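Recovering from a Stuck or Slipping Jaw on the Hand-Held Gripper

Procedure note, Grimthorpe Manipulation Group
Revised 26/09/2025
Responsible: Kornél Farkas

Purpose

These instructions apply to all operators who use the hand-held gripper for household tasks. They set out what to do when the jaws close unevenly, fail to reopen or let a thin object slide out of the grip. The procedure was rewritten after the fault at the Szénási flat in April, when one jaw stopped short of the centre line and the operator went on working for the rest of the session. The 60 recordings made that afternoon had to be withdrawn.

Recognising the fault

A healthy gripper closes so that both pads meet along their full length. When a joint screw has worked loose, one finger lags behind the other and the pads meet at an angle. The fault is easy to miss with cups, boxes and other bulky items. It shows itself with cutlery, pens and similar thin objects, which turn in the grip or drop out.

Operators must stop at the second dropped object within one task. Do not squeeze the trigger harder. Extra force hides the fault for a short time and bends the inner bars.

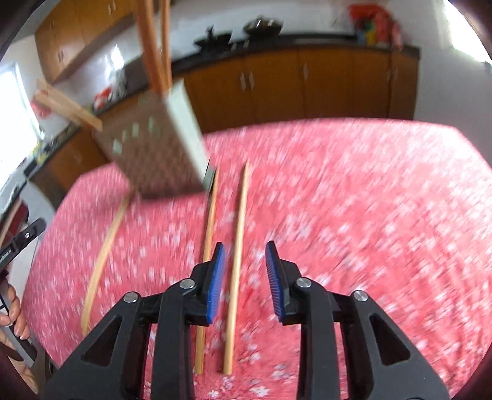

Thin objects are used for the closing test, and the test is carried out at the place of work. Open the jaws fully and lower them over the object until it lies in the gap. A chopstick lying lengthwise between the two blue pads, thick end towards the operator, is a suitable starting position. Close slowly and watch both fingers. They should reach the stick together. If one pad touches first and pushes the stick sideways, the gripper has failed the test and must not be used until it has been corrected.

Correcting the fault

1. Stop the recording and mark it as faulty in the Sukis log. Do not delete it.

2. Switch off the unit and place it on a flat surface with the jaws open. Keep fingers clear of the space between the inner bars and the outer arms, where the linkage can pinch.

3. Check the joint screws on both fingers. Each should be firm but should still let the joint move freely. Tighten a loose screw by a quarter turn at a time, moving the finger by hand after each turn.

4. Inspect the ridges on each pad. Wipe away crumbs, grease or fibres with a dry cloth. A pad that is torn or has begun to peel must be replaced in matching pairs. Spare pads are kept in the Ginerico case, under the charger.

5. Switch on the unit and open and close the jaws 4 times with nothing between them.

6. Repeat the closing test with the thin object. Two clean grips in a row are required before work continues.

If the fault remains

Where a joint is still stiff or uneven after step 6, label the gripper and return it to the workshop. Operators are not permitted to take the finger assembly apart on site – the spacers are small and have been refitted the wrong way round on two occasions. The workshop also replaces all joint screws after 200 hours of use, whether or not a fault has been reported.

Recordings made before the fault was noticed should be reviewed back to the last clean closing test. Enter the time of that test in the log together with the serial number of the gripper.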